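Soteo Building Users Group
Minutes of meeting, 2019-12-19

Chair: Lino Fiore
Minutes: Amândio Esteves
Apologies: none received

1. Minutes of the previous meeting
Accepted with one correction. Item 4 should read "second-floor riser", not "second-floor stair".

2. Heating
The flow temperature on the north circuit remains unstable in the early morning. Brornow replaced the mixing valve actuator and reset the controller schedule. The fault came back on two mornings. L. Fiore considers the outdoor sensor to be the likely cause, as it is mounted above the kitchen extract. Brornow has quoted 799 for relocation, cable included. Agreed to proceed.

Radiators in the Monon room are to be balanced at the same visit.
Action: A. Esteves to issue the order.

3. Water
Consumption for the quarter was 1,325 cubic meters. The night reading does not fall to zero — a leak on the irrigation branch is suspected. The branch will be isolated over the closure and the meter read before and after.
Action: L. Fiore

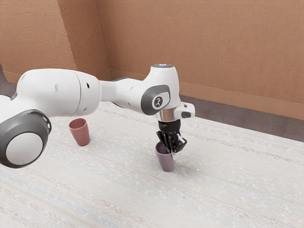

4. Storage
Archive boxes are still being left in the east corridor. The corridor is an escape route and must be kept clear at full width. Noiphan can take 100 boxes off site now and a further 200 in June. Departments are to label boxes with a destruction date before collection; unlabeled boxes will be left behind.
Action: all departments

5. Any other business
The loading dock door closes too fast. Brornow to adjust the closer when on site for item 2.
Request for a second bicycle rack deferred, pending a drawing of the courtyard drains.

6. Next meeting
Date to be circulated by A. Esteves. Agenda items to him in writing.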